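# ¿Qué es una academia de idiomas?

¡Hola! Hoy te cuento cómo funciona la academia donde doy clase, que se llama Hunon. Una academia es una escuela a la que vas después del cole - o los sábados, si eres muy madrugador - para aprender otra lengua.

Hunon tiene 80 aulas repartidas por varias ciudades, y este curso somos 1.484 alumnos y 93 profes. ¡Un montón! La sede más grande está en Jekstead, y allí se decide qué libros usamos todos.

En septiembre haces una prueba de nivel. Tranqui, no es un examen: charlas un rato, miras dibujos y así sé en qué grupo vas a estar más a gusto. Después cantamos, jugamos y hablamos muchísimo (¡yo la que más!).

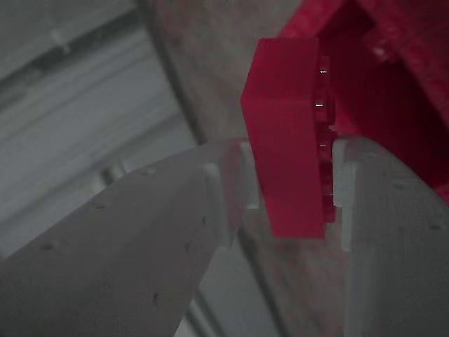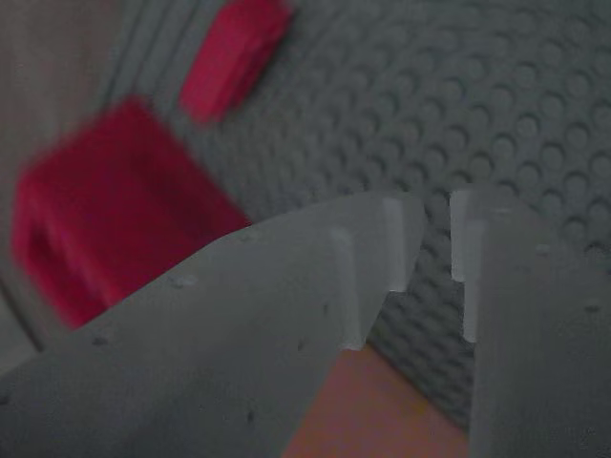
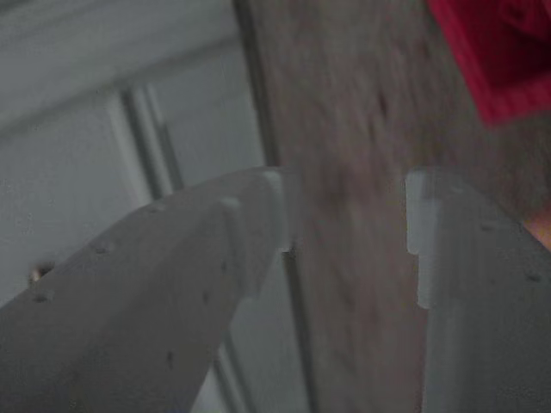 *Dos piezas grises en cada foto. ¿Sabes decir «gris» en otro idioma?*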